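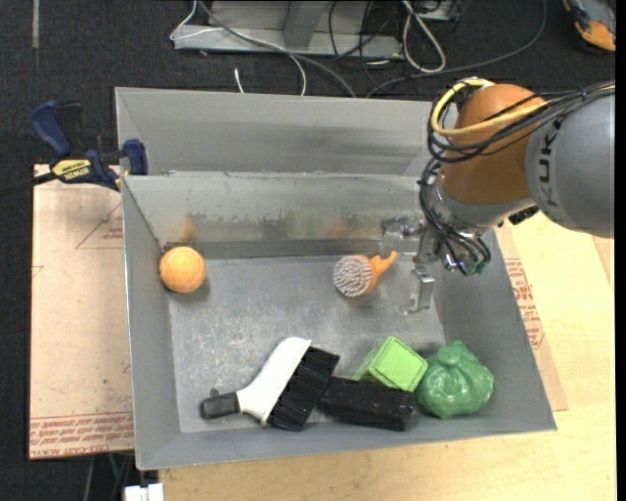
풀이 너무 되다는 말을 오늘도 또 들었다. 지난번에 쑤어 둔 걸 써 보니 붓이 종이 위에서 끌려서 결이 일어나더라고, 체에 한 번 더 내리든지 물을 더 타든지 해야 얇은 종이에 쓰겠다는 얘기였다. 맞는 말이다. 나도 그 풀로 귀퉁이 하나를 붙여 보고 같은 생각을 했는데, 아까워서 며칠 더 버틴 게 잘못이었다.

2월 작업 기록. Padmont 장부 보수, 풀 다시 쑤기.

먼저 풀 얘기부터 적어 둔다. 이번에는 Florninstead에서 온 밀 전분을 썼다. 전에 쓰던 것보다 입자가 고운 것 같고, 찬물에 풀었을 때 가라앉는 속도도 느리다. 전분 하나에 물 넷으로 불려서 밤새 두었다가 아침에 윗물을 따라 버리고 새 물로 갈았다. 윗물에서 시큼한 냄새가 조금 났는데, 작업실이 따뜻해서 그런지 전분 탓인지는 모르겠다. 다음에는 창가 선반에 두고 비교해 볼 생각이다. 혹시 나보다 먼저 해 보는 분이 있으면 이 밑에 한 줄 적어 주시면 고맙겠다.

불은 끝까지 약하게 했다. 처음에는 아무 변화가 없어서 괜히 불을 키우고 싶어지는데, 예전에 그러다가 냄비 바닥에 눌은 걸 다 긁어 낸 기억이 있어서 꾹 참았다. 젓다 보면 어느 순간 주걱이 묵직해지고 뽀얗던 것이 살짝 비쳐 보이기 시작한다. 거기서 멈추면 풀이 금방 물러지니 계속 저어야 하는데, 팔이 아파서 중간에 손을 두 번 바꿨다. 다 된 것을 찬물에 담가 식히고, 말총 체에 내리고, 한 번 더 내렸다. 두 번째 내린 것은 정말 부드럽다! 붓으로 떠 보면 천천히 흘러내리고 끝이 끊기지 않는다. 지금까지 쑨 것 중에 제일 마음에 든다.

농도는 세 그릇으로 나눠 두었다. 된 것은 책등과 헝겊용, 중간 것은 면지용, 아주 묽은 것은 찢어진 데 얇은 종이를 댈 때 쓰는 용도다. 뚜껑에 연필로 표시해 두었으니 섞지 말아 주시길. 묽은 그릇에 된 풀 묻은 붓이 한 번 들어가면 그날 쓸 것은 다 버린 셈이 된다. (내가 그렇게 한 그릇을 버려서 하는 말이다.)

다음은 장부. Padmont 쪽에서 맡긴 곡물 장부인데, 모두 124장이고 그중 19장이 손을 봐야 하는 상태다. 나머지는 먼지만 털어 내면 될 것 같다. 표지는 앞판이 완전히 떨어졌고 뒤판은 안쪽 경첩 하나로 겨우 매달려 있다. 실은 생각보다 멀쩡해서 전부 풀어 다시 꿰매지는 않기로 했다. 처음 받았을 때는 당연히 해체해야겠거니 했는데, 가운데를 펼쳐서 가만히 들여다보니 옛날 분이 꿰맨 솜씨가 참 단단하고 고르다. 이걸 굳이 끊을 이유가 없다. 맨 앞 접장과 맨 뒤 접장만 느슨해졌으니 거기만 새 실로 잡아 주면 된다.

잉크 시험은 구석에서 했다. 면봉에 물을 아주 조금 묻혀 글자 끝을 눌러 보았는데, 검은 글씨는 번지지 않고 붉은 줄은 번졌다. 그래서 붉은 세로줄이 지나가는 자리에는 묽은 풀을 바로 쓰지 않는다. 그런 자리는 얇은 종이에 풀을 먼저 발라 거의 마르게 둔 다음 얹어서 눌러 붙이는 쪽으로 정했다. 시간이 곱절로 걸리지만 붉은 줄이 분홍색 구름이 되는 것보다야 백번 낫다. 시험해 본 자리는 뒤에서 셋째 장 아래쪽 여백 근처다. 나중에 이 장부를 다시 만질 사람이 같은 자리를 또 적시지 않도록 적어 둔다.

보수지는 Rahman 닥종이 얇은 것으로 골랐다. 같은 곳에서 나온 조금 두꺼운 것도 대어 보았는데, 색은 두꺼운 쪽이 더 가까웠지만 넘길 때 그 부분만 뻣뻣하게 서는 느낌이 있어서 포기했다. 얇은 것을 차 우린 물로 살짝 물들이면 색 차이도 눈에 덜 띈다. 물들인 조각 중에 너무 진하게 나온 것이 몇 장 있는데, 버리지 말고 서랍 왼쪽 칸에 넣어 두자. 갈색이 심한 책이 오면 반드시 쓸 데가 생긴다.

자를 때는 칼을 대지 않고 물붓으로 선을 긋고 손으로 뜯었다. 가장자리에 섬유가 보송보송하게 나와야 경계가 지지 않는다. 찢어진 선 바깥으로 2밀리미터씩 여유를 두었다. 처음 몇 조각은 욕심을 내서 더 좁게 뜯었더니 핀셋으로 옮기는 사이에 자꾸 말려서, 결국 넉넉하게 뜯는 쪽이 빨랐다. 결 방향은 본문 종이와 맞췄다. 이 장부는 결이 위아래로 가지런히 서 있어서 맞추기가 수월하다.

붙인 다음에는 부직포, 압지, 유리판 순서로 올리고 추를 얹어 90분 두었다. 압지는 처음 한 번은 금방 갈아 주고 그다음부터는 그냥 두었다. 말린 뒤에 빛에 비춰 보니 대체로 평평한데, 아래 귀퉁이에 댄 것 하나가 조금 울었다. 풀이 한쪽에 몰린 모양이다. 습기를 줘서 떼어 내고 다시 할지, 그냥 둘지 고민하다가 오늘은 그대로 두기로 했다. 피곤할 때 고친 것은 다음 날 꼭 다시 고치게 되더라.

표지 천은 아직 정하지 못했다. Gratley에서 보내 준 견본 중에 짙은 녹색이 원래 색과 제일 가깝긴 한데, 올이 굵어서 책등에 쓰면 새것 티가 많이 난다. 회색빛 도는 녹색은 올은 마음에 들지만 햇빛 아래에서 보면 파란 기가 돈다. 둘 다 작은 조각으로 잘라서 창문에 붙여 두었으니 지나가다가 한 번씩 봐 주시고 의견을 주시면 좋겠다. 원래 책등 조각이 손바닥 반만큼은 살아 있으니, 새 천을 밑에 깔고 그 위에 옛 조각을 도로 얹는 방법이 제일 좋을 것 같다. 그러면 새 천은 가장자리에만 조금 보일 테니 색 고민도 반으로 준다.

장부를 넘기다 보면 자꾸 읽게 된다. 귀리 값이 어쩌고, 자루를 돌려받지 못했고, 비가 와서 수레가 못 왔고 하는 얘기들이다. 한 면에는 계산이 틀린 것을 지우고 그 옆에 꽤 화가 난 듯한 글씨로 고쳐 써 놓았다. 펜을 어찌나 세게 눌렀는지 뒷장까지 자국이 났다. 그 자국은 펴지 않고 살려 두기로 했으니, 누를 때 그 면에는 추를 가벼운 걸로 써 주시길 부탁드린다.

갈피에서 마른 낟알 껍질이 여러 개 나왔다. 작은 봉투에 담고 어느 면에서 나왔는지 연필로 적어 장부 상자에 같이 넣었다. 돌려보낼 때 빠뜨리지 말 것.

풀 체는 씻어서 엎어 두었는데 망 한쪽이 늘어나기 시작했다. 아직은 쓸 만하지만 새로 하나 주문해야 할 것 같다. 압지도 많이 줄었다. 붓은 넓은 것 하나가 털이 자꾸 빠져서 본문 작업에서는 뺐고, 먼지 터는 용도로 돌렸다.

내일 할 일은 붉은 줄 지나가는 장들부터. 풀 먹인 종이를 어느 정도까지 말려서 얹어야 잘 붙는지 못 쓰는 종이로 먼저 몇 번 해 보고, 그다음에 본 장으로 넘어간다. 느슨한 앞 접장에 쓸 실은 밀랍을 먹여서 실패에 감아 두었다. 중간 농도 풀은 마를까 봐 위에 물을 얇게 덮어 두었으니, 쓰기 전에 따라 내고 저어서 쓸 것.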